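Visit notes: Direck workshop and sorting rooms, February

The Direck site occupies two floors of a former textile warehouse. The upper floor holds offices and a small store. The lower floor, where we spent most of the visit, holds the woodshop, the finishing room, the packing line and a row of tiled rooms set up for trying out the product. Visits run in the morning and start at the side entrance. Our group was met by Gladys Marulanda, the production manager, and handed over to Heriberto Mamani for the woodshop.

Woodshop

Stock arrives as planed square lengths and is left to settle on open racks for a few weeks before cutting. Mamani rejects lengths with knots near a corner, where they tend to break out under the sander. The crosscut saw has a fixed stop and a sliding table. An operator feeds four lengths at a time, and the offcuts drop through a chute into a bin that goes to a local heating plant.

Output on the morning of the visit stood at 718 cubes by the first break. A full shift is planned at 4,000, a figure that includes the two smaller sizes. The large cube, sold under the Zelik name, is the slowest of the three to make. It gets a second pass on the edges so that they come out rounded instead of merely chamfered.

Edge rounding is done in a drum with abrasive blocks. I asked about noise and was told the drum is run over lunch. It was stopped when we passed it, with the lid open, and there was a good deal of pale dust on the floor beneath.

Finishing room

Zoila Huaranga runs the finishing room. The paint is water-based, matte, and applied in two coats by spray, with a light sanding between them. Cubes sit on pin trays, five faces exposed, and are turned once the first side has dried. The range has many colors, but red, green and blue make up most of the orders, and the smaller preschool set contains only those.

Wear was the main topic here. Matte paint shows knocks at the edges sooner than gloss does. Huaranga keeps a drawer of returned cubes sorted by type of damage: rim chips, rubbed corners, dents across the grain, and one group she labels simply "teeth." Blue shows dark marks more readily than green, in her experience. A harder topcoat was tested last year and dropped when it yellowed on the lighter colors.

A batch of 274 had been set aside for respraying. The fault was dust in the second coat, traced to a filter that had been seated badly. We were allowed to handle them. The defect is easier to feel than to see.

Baskets

The baskets are bought in. Direck takes a shallow rectangular wicker model from a supplier, Drekari, in a warm brown tone. Wálter Castaño, who handles purchasing, explained the selection. Deep baskets were used at first and children tipped them out to reach the bottom layer. The shallow form keeps every cube within reach, and the thick braided rim gives a grip on all sides. The disadvantages are that the baskets stack poorly and that no two have quite the same outline, so the shipping carton has to allow a margin all around.

Incoming baskets are checked by hand for loose strand ends. The inspector runs a cotton glove around the rim and across the inside, and any basket that snags the glove is trimmed or sent back. The stockroom sheet listed 2,597 on hand. They take up more floor than any other item in the building.

Packing

Packing is manual and quick. Two people work each bench, one folding cartons and the other filling. Cubes are counted by weight on a Fraser bench scale and then checked by eye for color. The basket goes in the carton first, the cubes go in the basket in a paper bag, and a printed card goes on top. I would have liked to see the carton drop test, but that equipment is kept upstairs and was not part of the tour.

Trial rooms

The tiled rooms are where the sets are put to use before a change is approved. Furnishing is minimal: white tables with a matte top, even light, and the product. The tabletops are plain for a practical reason, according to Socorro Arboleda, who schedules the sessions. Paint transfer and crumbs of finish show up against white and can be collected.

The task in progress was tidying: cubes loose on the table, basket to one side, everything to end up in the basket. Arboleda records where cubes are dropped, whether they land on the rim, and how the paint holds up over many repeats. Results go back to Huaranga in the finishing room.

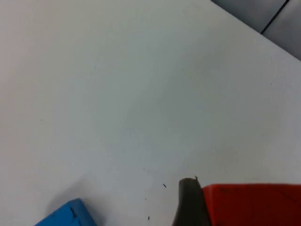
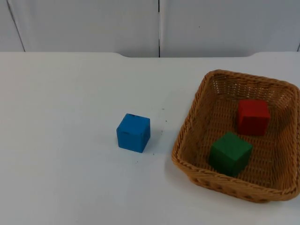
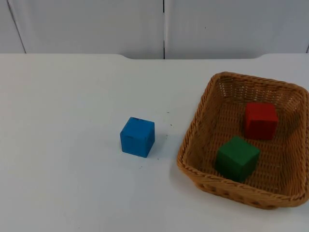 Last photo: trial room table, blue cube on the tabletop, red and green in the basket.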